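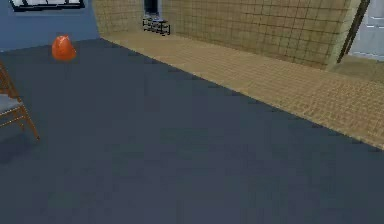

Gripper and Controller Trials: Simulation Gallery

Before we bought anything for the Fairclough bench, Bohdana Marchuk and I ran every candidate in simulation first. The job was the same each time. Find one small object on the floor of a room, drive to it, pick it up and hold it. We compared two grippers, the Dendska two-finger and the Uvden soft three-finger, and ran each one with the old controller and the new one.

The gallery starts with the pickup room. Notes for it are below, followed by settings and results.

Pickup room, starting view
Small orange object on the dark floor, near the blue wall. The tan tile strip runs along the tiled wall and the chair is at far left. The robot is out of view.

Object
Glossy, a little lumpy, wider at the bottom and tapering toward the top. The taper matters for the two-finger gripper. If it closes too high, the fingers slide up and off. We set the grasp height to the lower half for all scored runs.

Floor
The dark floor and the tan tile have separate friction values in our setup. All scored pickups were done on the dark floor. We plan to repeat them on the tile in January.

Camera
One color camera, no depth. Small objects near the back of the floor take up very few pixels, so the first approach is slow and the controller corrects as it gets closer. The orange stands out well against the blue-gray. We have not tried a darker object yet.

Run counts
We ran 3,295 attempts in all. Of these, 2,232 were scored. The rest were used for tuning or were thrown out after we changed the contact settings partway through.

Dendska two-finger
Faster to close and easier to aim. Most of its misses came from a bad approach angle. With the new controller it did better on objects close to a wall, where the old one tended to stop short.

Uvden three-finger
More forgiving on rounded shapes. It needs more room on all sides and is slower to simulate, with up to 100 contact points per grasp. Bohdana prefers this one. I would want to see it on a real part before paying for it.

Controllers
The old controller plans the whole path once and follows it. The new one replans as it moves. We capped both at 1,000 steps per attempt. The old one hit the cap more often, mostly while backing away from furniture.

Next
Gareth Fothergill is setting up the same task at the Bestville shop with a real arm. We will add those pictures to this gallery when he sends them.

Page updated 20 October 2019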